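December
By the Automation Correspondent

Bin picking is an old problem in warehouse automation, and the open day at Pindale was given over to it almost entirely. Visitors were let into the test hall in groups and allowed to stand at the tape for as long as they liked. The project on show, Vulimis, concerns the picking of mixed goods: items that share no common shape, stiffness or surface finish.

The rules of the demonstration were simple. An operator tips a handful of goods into a bin, the arm is given no list of what they are, and each item must be moved to a tray. The team's log for the autumn covers 1000 attempts, of which 86 per cent ended with the item in the tray. The target at the outset was 64.

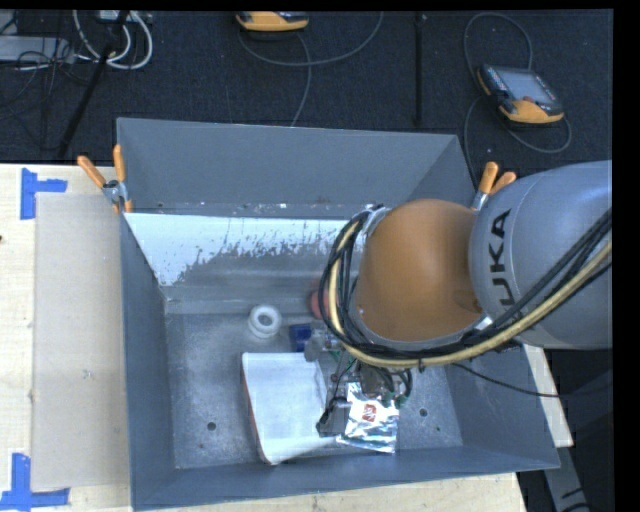
Kidow Handling Laboratory, Mixed Goods Group

The KUKA arm works over a grey bin with flared walls, held at the rim by spring clamps. Foil is the awkward case. A crinkled silver packet throws back light from every fold, and depth readings taken from it are full of gaps. White goods on bare metal cause fewer errors, though curved ones tend to roll when a finger touches them first.

Cabling was the other subject of conversation. The bundle has to follow the wrist through its full range without snagging on the bin wall, and the group has rerouted it twice. A shorter loop was tried and dropped — it pulled tight at the far corners.

Cycle time remains slow by commercial standards, at roughly 2 picks a minute. Su, which supplies the planning software, expects a revised version to be running at Pindale by spring. The hall will open to visitors again once it is installed.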